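Clastard C2 Paired Hand-Held Gripper Set

Collection hardware for two-handed manipulation studies. Supplied to research groups only.

Overview

The C2 is a pair of passive grippers that an operator holds, one in each hand, to perform a task directly on the work surface. Each gripper records its own wide-angle view. A head-mounted camera records the operator's view. The three streams are aligned after the session and converted to gripper paths and jaw openings, which can be used to train a policy for a two-armed robot. No robot is needed during recording.

The current revision follows the method described in the Drendari tabletop study (Dunleavy and Greenberg). That study asked whether small, soft objects could be handled by a policy trained only on hand-held recordings. The findings below come from the study and apply to the finger pads and marker cubes shipped with the set.

What is in the set

Gripper, left and right, gray shell
Finger pads, textured black, two pairs fitted and two pairs spare
Marker cubes, one per gripper
Head mount with adjustable straps
Montoya alignment software, single-site license
Carrying case

Views from one recording session 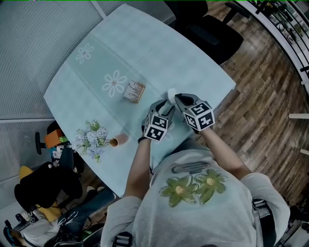
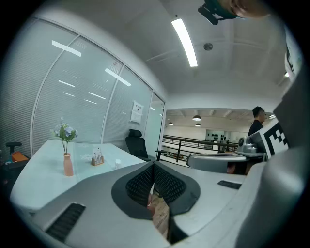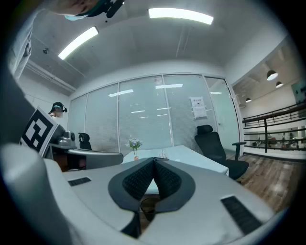 Top: head-mounted view, with both grippers at a small white object over the table. Middle and bottom: gripper views, with the finger pads meeting at the tip.

Method

Operators worked in pairs at a shared site with ordinary furniture and ceiling lighting. No backdrop was used. Each operator completed a 14-minute practice block before any data was kept. The final data set holds 2,218 recordings after removal of 239 with lost marker tracking. Most of the losses occurred when one gripper hid the cube on the other, or when a cube left the head view during a long reach to the side.

Jaw opening was measured from the gripper view. Relative position between the two hands was taken from the marker cubes in the head view and checked against the motion estimate from each gripper. Where the two disagreed, the recording was split at that point and both parts were reviewed by hand.

Results

A policy trained on the full set completed 67 percent of two-handed transfers on the test arms. Training on gripper views alone gave a lower rate, and the drop was largest for transfers in which both jaws closed on the same object. Adding the head view during training helped even when it was withheld at test time. We do not have a good explanation for this and have not repeated it on a second arm model.

Glass walls and bright overhead fixtures did not cause tracking failure by themselves. Fast wrist rotation did. Users should expect to discard recordings in which the gripper is swung back to the start position too quickly.

Known limits

The pads wear at the tip first. Replace both pads on a gripper together and run the jaw calibration again.
The set does not measure grip force.
Marker cubes must be refitted in the same orientation after cleaning.
Test results were obtained with Gosano arms. Other arms require a new reach check before recordings are used.

Ordering

Lead time is quoted on request. Orders placed after November ship with the revised head strap. Spare pads and cubes are sold separately. For the session protocol and the split list, write to Darnell Greenberg at the Clastard applications desk.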